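### 3.2 Work surface and start conditions

The arm was built in a shared workshop in Sidholm, where members rent a bench by the month and must clear it every evening. This rule had a strong influence on the design. The base plate, the controller box and the lamp all had to be removed and mounted again in less time than a member would accept to wait. We call the complete set Cuvik in the rest of the paper. The first version of the base was made by the second author from leftover parts, and it was replaced in June after the shoulder joint began to slip under load.

For the tests we did not use the workshop bench. A bench is flat, open on all sides and evenly lit, and the planner of Danzer and Hoser, which we took as our starting point, was already known to work well in such a place. We wanted a surface of the kind found in a home or a guest room, with walls close on the sides and objects left where people leave them. Figure 4 shows one such start condition.
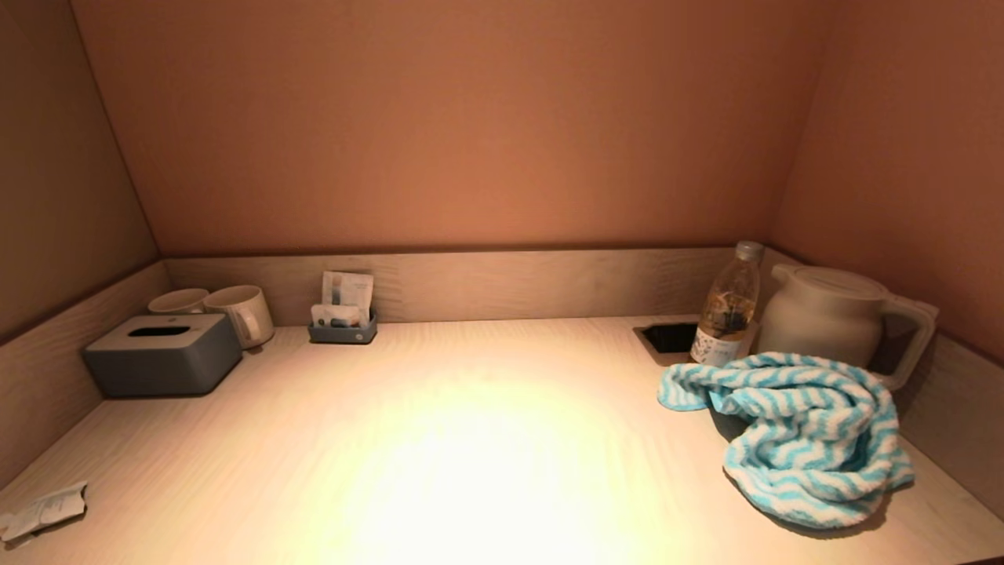 **Figure 4.** Start condition on the alcove counter, with the towel lying over the front of the kettle.

Three properties of this surface gave us difficulty. First, the light is concentrated in the middle of the counter, and the wood grain is almost lost there, while the corners are dimmer. Our plane fitting used texture from the full surface, so we changed it to take points mainly from the outer areas. Second, the towel covers part of the kettle base and the lower part of the bottle. The segmentation step often joined the three into one object - in that case the planner refused to move at all. Third, one mug stands mostly behind the tissue box, and only its rim and upper body can be used for the pose estimate.

The square opening in the counter was treated as a forbidden zone, with a margin of five centimeters on every side. The margin was set by hand and was kept the same in all tests.

In total we recorded 3,373 planning attempts. Each start condition was repeated up to four times with the same settings, and the objects were put back by hand between the repetitions. Snædís Stougaard placed the objects and Định Quan operated the arm, so the operator did not choose the layout.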